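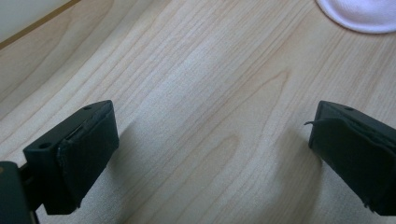 The quota for the Gosow contract was 100 accepted episodes per operator per shift. An episode was one grasp, one lift and one placement. It began when the operator pressed the thumb switch and ended when she released it, and anything longer than 45 seconds was rejected by the server without comment.

By four o'clock she had 33.

The task sheet from Wornov was two pages. Page one gave the speeds. Page two said that operators should vary their approach, and that variation should be natural. She had asked the desk what natural meant and received a ticket number.

She closed the fingers, opened them, and started the next one. Reach, close, lift, turn, set down, open. The server returned a green line. She did it again from the left. Green. She did it again exactly as before, without meaning to, and the server returned amber: duplicate trajectory.

There had been more ambers since Sunday. The Cliltalov model was training on the episodes as they came in, and the filter kept only what the model could not already predict. In the first week it had accepted everything. Now it knew how she reached for things. It knew that she slowed before contact and that her wrist dropped a little on the way back.

She tried slower. Amber. She tried with her other hand, which was permitted under page two, and got 2 greens before the filter closed on that as well.

She put the gripper down and ate a cracker. Across the room the Cifuentes arm stood in its bay, waiting for the evening weights. They loaded at five. It would run the test set, reach for each object, and slow before contact.

She picked up the gripper again and pressed the switch. This time she reached, stopped halfway, and held still — eleven seconds by the timer — thinking of nothing in particular. Then she finished the motion and let go.

Green.

She wrote down the time and started the next one.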